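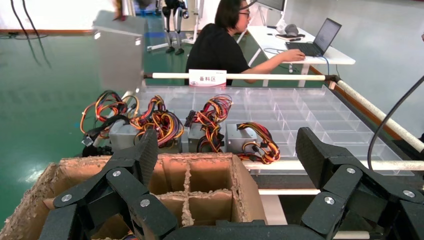 The Second Life of a Gray Box
By Danai Dimitriou

Most people who own a desktop computer have never seen its power supply. It sits in a corner of the case, it makes a little noise, and when it dies the whole computer seems to be dead with it. I also did not think much about this part until I spent two days at Zarnilis, a small company which tests and repacks used power supplies for schools and repair shops.

The work is more quiet than I expected. Manolis Spanos, who showed me the benches, told me that the difficult part is the cables. The metal box is simple. It has flat sides and it stays where you put it. But from one end comes a bundle of wires, yellow, red, orange and black, and these wires have their own opinion. They were bent for years in one direction inside a computer and they want to stay so.

"If you push the cables down first, the unit stands crooked," he said. "If you put the unit first, the cables climb into the neighbor's place. So you must decide for each one."

Two kinds of holders are used for the packing. One is a clear plastic tray with slots, where the units wait. The other is a cardboard box with dividers, one compartment for each piece. The company buys new dividers only when it must. Old cardboard becomes soft and torn at the top, but Spanos likes it this way, because a fresh edge can catch on a connector.

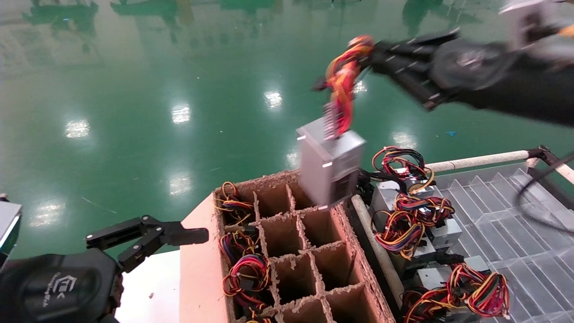 A power supply on its way to the divided box. Other units and their cables are in the clear tray at right.

In the last year 1,937 units came through the door, and 1,337 of them were good enough to go out again. The others are opened for their fans, screws and cables. Styliani Papadakis keeps the list of what is accepted, and she is strict. A unit with a damaged plug does not go in the box, even when it gives the correct voltage.

I asked her what a reader at home can learn from this. She advised to keep the cables together with a soft tie, never to wrap them hard around the metal body, and to store each unit in its own compartment. A box from a shop that sells glasses or jars is good enough. She also asked me to write clearly that the metal cover must stay closed. Inside there can be dangerous voltage, also after the plug is pulled out.

The next delivery, 177 units for the repair shop Antoniadis, must be ready in December. When I left, Spanos was choosing boxes for it and pressing each divider with his thumb to see if it would stand.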